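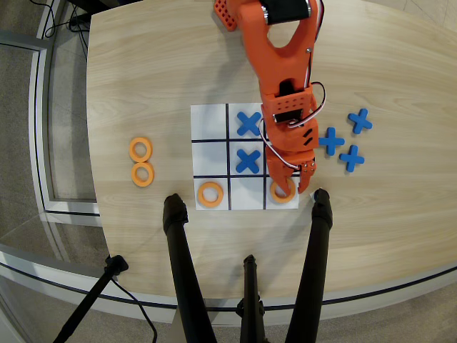 Section 11 – Safe Working at the Game Table

This section applies to the Gemel arm when it is used with the Allidlow tic-tac-toe set. Read it before you turn on servo power. Assembly and wiring are covered in earlier sections and are not repeated.

Last revised February 26, 2024

11.1 Before power-on

1. Check that the base of the arm is firmly fixed. Push it sideways with one hand. If it rocks or slides, tighten it and check again.

2. Look over the printed parts for cracks, mainly near screw holes. Replace any cracked part. Do not glue it.

3. Follow the servo wires from the base to the gripper. They need enough slack for every joint to reach its limit, but no loop should hang lower than the fingertips.

4. Lay the paper board flat on the table. A small amount of skew is fine. Curled corners are not, as a finger can catch under them and drag the whole sheet.

5. Place the spare rings to the left of the board and the spare crosses to the right. They do not have to be lined up, but keep them off the paper.

6. Put camera stands and lights in position now. Feet that rest on the table belong near the front edge, outside the area the arm sweeps through. Tighten all clamps.

7. Run loose floor cables away from where people stand.

CAUTION: With power off, the arm can drop under its own weight. Support the wrist with one hand whenever you disconnect the supply.

11.2 Work area rules

The work area is the whole tabletop within reach of the gripper, including both groups of spare pieces. Treat it as live any time the servos are powered, even if the arm is still.

– One person is the operator for the whole session. Only the operator starts a move.
– The operator stays within reach of the stop switch.
– Other people keep their hands off the table until the operator says "clear."
– Tie back long hair. Take off lanyards and loose bracelets.
– Food and drinks stay off the table.

If the arm is used in a class or at a public event, mark a line on the floor that visitors do not cross. Pylypenko supply packs come with a roll of floor tape for this.

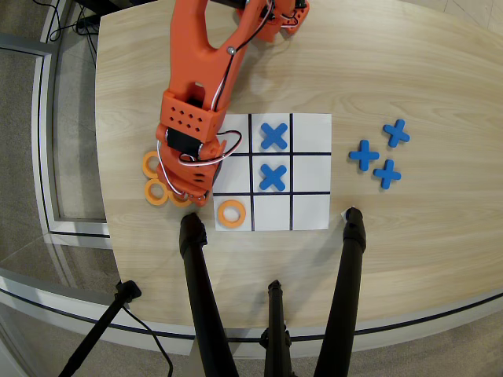 Photo: Lurnasau Workshop

11.3 Picking up a ring

1. Set the speed limit to 50 percent or lower. Use the lower end of the range for a new operator.

2. Open the gripper before bringing it down. Opening it at table height can push nearby rings out of place.

3. Lower the fingers to the ring you want. Where rings are close together, go for the one on the outside first.

4. Close the gripper until the ring is held, then stop. More force does not give a better grip and heats up the servo.

5. Lift straight up until the ring is off the wood. Pause and look at it before moving sideways.

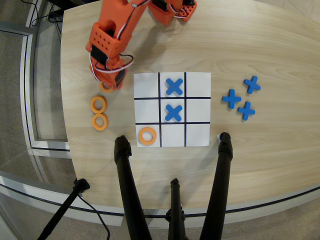 Ring held just above the table, left of the board.

NOTE: If the ring tilts or slips during the pause, lower it and start over. Do not reach in and straighten it by hand while the gripper is closed.

CAUTION: Do not hold a piece in the closed gripper for more than 60 seconds. If play is delayed, set the piece down and open the fingers.

11.4 Placing a ring

1. Raise the ring high enough to pass over the pieces already on the board.

2. Move to a point above the chosen cell, then come down. Never slide a piece across the paper to reach a cell.

3. Open the fingers only as far as needed to let go. A wide opening can bump a piece in the next cell.

4. Lift straight up. Check that no finger is still inside the hole of the ring.

5. Check that the wires at the wrist are clear of the other pieces before moving away.

A ring that lands partly on a grid line may be corrected by the operator after the arm has gone back to the wait position. Record the correction if you are keeping a log.

11.5 Wait position

Between turns, send the arm to a wait position past the far edge of the board. The gripper should be open, with nothing in it, and pointing down. Wait for all joints to stop before calling "clear." 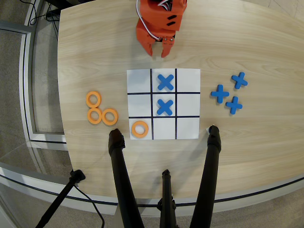 Wait position: gripper open and empty beyond the far edge of the board.

The player may then place a cross. Crosses are turned so that they read as an X on the board. The player's hand should come in from the front or the right, and should be off the table before the operator starts the next move.

11.6 If something goes wrong

Press the stop switch first, then look for the cause.

– Piece dropped on the board: stop, return to the wait position, clear the piece by hand.
– Servo buzzing or hot to the touch: switch off and let it cool fully. See the fault table on page 33.
– Wire caught on a stand or a piece: switch off, support the wrist, and free the wire by hand. Do not drive the arm to pull it loose.
– Stand knocked: stop the game and reset the stand. Repeat steps 6 and 7 of 11.1 before powering up again.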